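Hand-held gripper recording (good practice)

Hand-held gripper recording is a way of collecting examples for robot training in which a person holds a pair of grippers and does the task directly, with no robot arm present.

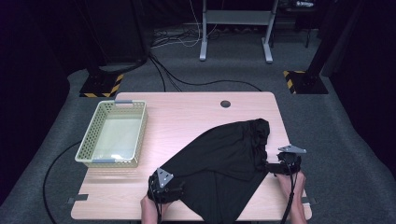
The practice grew out of small workshops and for a good while had no written rules at all. Most of what now counts as good practice comes from two house documents, the Dremden sheet and the longer Cito notes, which overlap a lot and disagree in a few places. Neither is a formal standard. Neither replaces general workplace safety rules or data protection law, and both say so on the first page.

Background

The Dremden sheet was first a single side of paper pinned up by the door of a workshop. Written by Declan Heffernan, mostly for new starters. Covered cables, breaks, and what to do when a take goes wrong. Later versions added cloth handling, after folding and sorting work became the bulk of what the workshop did.

The Cito notes came afterwards and go further into labelling and storage. Edited by Sheyla Rengifo, who kept the Dremden numbering so that people could read the two side by side. Section 2 is the same in both, word for word, apart from one comma.

A third text, the Lorel checklist, is sometimes listed with them. It is a short extract for supervisors and adds nothing new.

Scope

The rules apply to seated or standing table work with one operator and two grippers. Rigid objects, soft objects and cloth are all covered. Not covered: food, liquids, anything sharp, anything heated. Work with a second person reaching into the same area is left out of the Dremden sheet altogether. The Cito notes allow it but ask for a seperate written plan.

Work area

The table should be stable and should not rock when pushed at a corner. Rounded corners preferred. The surface should be plain, and should contrast with the items being handled - a dark garment on a pale top is the usual example given. Cable holes in the top may be left open for cloth work. For small parts they must be plugged.

Table position is marked, either on the floor or with tape at the table itself, and checked before each session. If the table has moved, it goes back to the marks before anything is recorded. If the marks themselves have come up, the session is treated as a new set-up and gets a new number.

Upright posts and stands need a weighted or fixed base. Bases that a person could walk into should carry hazard striping on the edges. The Dremden sheet says yellow and black only. Cito accepts any high contrast pair.

Side curtains are allowed, dark and non-reflective. They must not hang across a walking route.

Cables

The longest section in either text and the one most often quoted. Main points:

Gripper cables run down and away from the operator, never across the chest or over a shoulder. Enough slack for a full reach in both directions. No slack looped around a foot or chair leg.

Floor cables are routed behind or to one side of the table. The Cito notes want anything crossing a walking route covered or taped flat. Dremden goes further and wants no crossing at all, which in a small room is hard to do.

Spare cable is coiled and moved out of the working side. A cable that tugs during a take ends the take.

Handling cloth

Garments are gripped by a corner, hem or folded edge where possible. Buttons, zips and thin trim should be avoided, as these mark the jaws. The grip should be closed before lifting starts and opened only once the cloth is at rest.

Cloth may hang over the front edge of the table at the start of a fold. It may not touch the floor. A garment which has touched the floor is shaken out and the take is started again.

Bunched and rumpled starting positions are wanted, and operators are told not to tidy the garment beforehand. New operators nearly always do. Both texts ask supervisors to look for it in the first hour.

Where a basket or tray is used as the target, it stays on the same side for the whole batch. Swapping sides is fine between batches and should be noted. Open mesh baskets are accepted by both texts, though the Cito notes warn that jaw tips can catch in small openings.

Fingers stay on the handle. No steadying the cloth with a spare finger, no pushing with the wrist. This is the rule most often broken, and the most common ground for throwing a take out.

Operators

Short sessions. The Cito notes set a limit of 400 takes per operator per day, with 800 as the ceiling for any one pair of grippers before the jaws and screws are checked. The Dremden sheet gives no figures and just says stop when the hands are tired.

Sleeves rolled or close fitting. Rings and watches off. Operators must be told what is recorded and who will hold it, and may ask for a take to be deleted without giving a reason. Faces, screens and papers should be kept out of view.

Labelling and failed takes

Each take gets a plain label: task, item, side of target, result. Failed takes are kept if the operator followed the rules and the task simply went wrong, for example a dropped sleeve. They are deleted if a rule was broken. The line between the two has caused argumnents. In a review of one batch of 678 takes at Katiyar, two checkers working apart disagreed mainly on finger contact, and the wording in the Cito notes was tightened the following December.

Criticism

Some users find the Dremden cable rule unworkable and ignore it. Others say the daily limit is set too high for heavy cloth such as towels and denim. Rengifo has replied that it is a ceiling and was never a target. Heffernan has mostly stayed out of it.

Neither text says much about left-handed operators. A draft section exists, not yet issued.

See also

Teleoperation
Manual handling
Cable management
Data labelling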